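Put the Shoe Rack Back in the Lobby

2023-04-25

The building where I rent is called Trukar Court, and it has 12 apartments on each floor. In March the management company, Posico, sent every tenant a letter about hallways. Nothing may stand outside an apartment door anymore. Mats, boots, umbrellas, strollers and small racks all have to go inside, and anything left out after a week is thrown away. The letter gave fire safety as the reason and then spent two more paragraphs on the look of the building.

I have no quarrel with the fire part. A hallway is a way out, and a person trying to get down it in smoke should not have to step over a pair of hiking boots. If the letter had stopped there I would have moved my things and forgotten it. My complaint is with the idea that shoes are a private matter, to be solved by each household behind its own door, when the apartments were built without any place to put them.

My apartment measures 644 square feet. The front door opens straight into the living room, onto carpet. There is no entry closet and no tile. The plans for the building must have shown a person walking in from a dry street in clean shoes, and that person does not live in this city. From November until the snow is gone, everyone who comes in brings salt and grit with them. The carpet inside my door was tan when I moved in. I pay for it when I leave.

Older buildings handled this better. I lived for several years in Firinmont, in a brick walk-up with drafty windows and bad water pressure, and it had a mud room on the ground floor. It was a plain room with a drain in the concrete, a bench and open shelves to the ceiling. You left your boots there and went up in your socks. I never lost a pair. The stairs stayed clean all winter, and the owner did not have to pay anyone to scrub them.

People tell me that would not work now, that somebody would steal the shoes. Maybe a pair would go missing once in a while. Packages go missing from our lobby too, and the answer to that was a wall of lockers, which cost the company a good deal more than a row of shelves would. A shoe is worth less than most of what comes in a box, and it only fits some people. 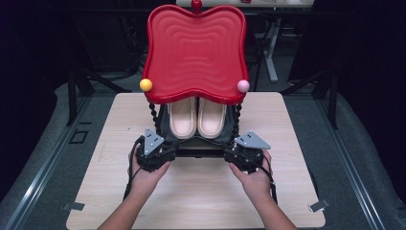
A reader named Brøndum wrote to me after I raised this last month, and said that shared shoe storage sounds fine until you have lived beside it. In that building the shelves filled up by the second week with pairs that had not been worn in a year, the smell carried into the elevator, and the households with children took most of the room. Brøndum would sooner have the smallest closet in the world than argue with neighbors over a shelf.

I take that seriously, and I think it is a case for rules. Give each apartment one numbered shelf. Two pairs, the ones in use. Anything on the floor gets moved to a bin by the door, and the bin is emptied at the end of the month. We already live with rules like that for bicycles and for the laundry room. They are broken sometimes and the building goes on standing.

The smell is a harder point. Wet boots smell, and they smell worse in a closed closet than on an open shelf with moving air. I would ask anyone who doubts it to shut a pair in with the winter coats for a weekend. Keeping them in the apartment does not get rid of the problem. It only puts it closer to the couch.

Then there is the money. Posico raised the cleaning fee this year, and my share now comes to 306 dollars. The notice blamed winter dirt in the common areas. So we are paying to have the grit taken off the stairs, and we have also been told we may not take off the boots that carry it until we have walked through the whole building in them. I have asked twice to see what the extra cleaning costs compared with a bench and some shelving. I got a form reply both times.

There is a space for it. Behind the mailboxes, on the ground floor, is an alcove where a pay phone used to be and then a vending machine. It has a tile floor and a vent, and it is well away from both exits. For the last two years it has held a plastic plant. I would like the company to measure it before next winter, and I would like the answer in writing.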